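Fixing a gripper that says "holding" when it isn't

Zerville bench notes. Last edited Tuesday, July 23, 2024

Quick writeup because this has come up again and I'm tired of retyping it. Applies to the whiteboard cell, two finger gripper, Kasten controller. If you're on the older Graltier box the menus are different but the steps are the same.

The symptom

Arm goes to pick the eraser. Fingers close. Controller says object held, job moves to the wipe step, arm swings over the letters and wipes air. No alarm, no stop. Log looks perfect. Worse version: fingers shut off to one side of the eraser and the arm drives down into the board. That one cracked a frame corner in February, so please don't just hit retry and hope.

Before you touch anything

Stop the job. Not pause. Pause on this controller keeps the fingers powered and they will close on you if the job timer runs out.

Press the e-stop, then check that the light by the tool flange is off.
Support anything that's in the fingers before you let go of pressure. An eraser falling is nothing, the heavier tools are not nothing.
Keep your hand out from between the fingers even with power off. Spring return on ours is stiff.

Ok.

Step 1. Pull the wrist camera stills

Don't start by changing settings. Go to Vomemgate, open the failed run, save the wrist stills from approach, close and lift. The log only knows finger width and motor current. The stills know what was between the fingers.
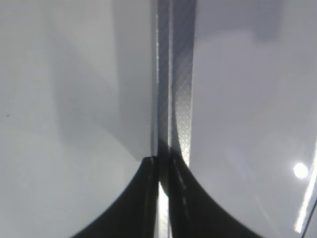 Look at the line between the two tips first. You want to know if there's anything in there at all, and if there is, whether it's the part or just something behind it. Easy to fool yourself with pale parts on a pale bench. Go one still forward and one back before deciding.

Write down the finger width the log gives for the same moment. Ours read 3 mm on a bad close. Eraser is way wider than that, so a reading of 3 should never have passed as a hold. Which takes you to step 2.

Step 2. Check the hold window

Kasten menu: Tool > Grip > Hold check. Two numbers, min width and max width. If min is 0 then any close counts as a hold, including fingers touching each other. That was our whole problem the first time. Someone had reset the tool profile and the default min is 0.

Set min a little under the real part width. Measure the part, don't use the number from the old sheet. Measure it on the axis the fingers actualy close on. Save to the profile, not just to the running job, or it's gone at the next restart.

Step 3. Reset the work area

Put everything back to the start layout. Board flat, square to the table. Letters on the board. Eraser at its start spot, right side. Wipe up any marker dust under it, the thing slides.

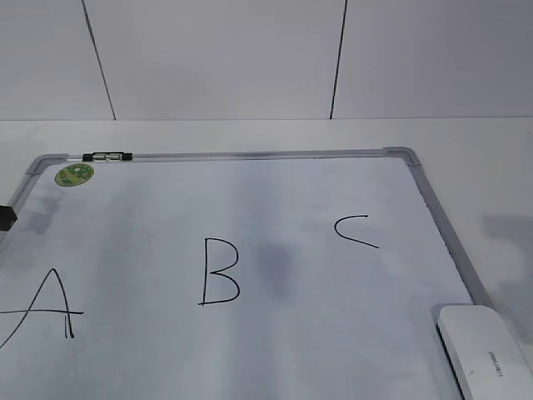 Check the start spot against the taught point. Jog the arm slow (50 percent cap, no more, and lower is fine) to the approach pose and stop. Tips should be level and either side of the part. If one tip is over the part and the other is out past it, the taught point is off. Re-teach it. Don't nudge the part to suit the arm, the next person will put it back where it belongs and you get the same crash.

Also check that the board itself hasn't walked. Over a long run it creeps, and the taught points don't creep with it.

Step 4. Dry close, no lift

Power back on, hands clear, one finger on the e-stop. Run the close move only. Job 987 in the list is the close test, it does the approach and the close and then sits there. Read the width. Grab a wrist still at the same time.
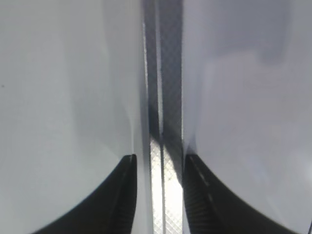
Compare the still with the width. Both have to agree. If the width says part and the still says gap, believe the still and go looking for a bad finger zero:

Open fully, home the gripper.
Close on nothing. Width should read 0.
If it reads anything else, rezero from the Tool page.
Then close on a gauge block and check again.

If zero drifts again after that, it's probly the coupling screw on the left finger. Power off, snug it, thread lock. Don't crank it.

Step 5. Check the angle and the pinch

Run the real pick at slow speed. Stop before the wipe. You want a finger on each side, part upright, nothing twisted. Then the tug test, power held, e-stop in your other hand, pull on the part from the end and keep fingers away from the pads. It shouldn't shift. If it does, clean the pads with alcohol before you raise the force. Dirty pads are nearly always it. 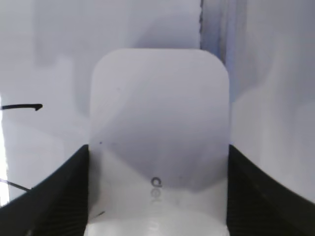 Wrist view, white part between the two fingers.

Step 6. Make it fail on purpose

Skip this and you'll be back here. Take the part away, run the job. It should stop with a grip fault right after close and go no further. If it carries on to the wipe, the hold check isn't saved or isn't turned on for that job. Go back to step 2.

Do that test 2 times, once after a full restart.

If you still get false holds

Wrong tool profile loaded. Check the name at the top of the Tool page.
Hold check runs too early, before the fingers finish moving. Add a short wait after close.
Cable snag at the wrist pulling the tool sideways. Move the joint by hand with power off and watch it.

Log it in Vomemgate under grip faults, with the stills attached. Width reading too please.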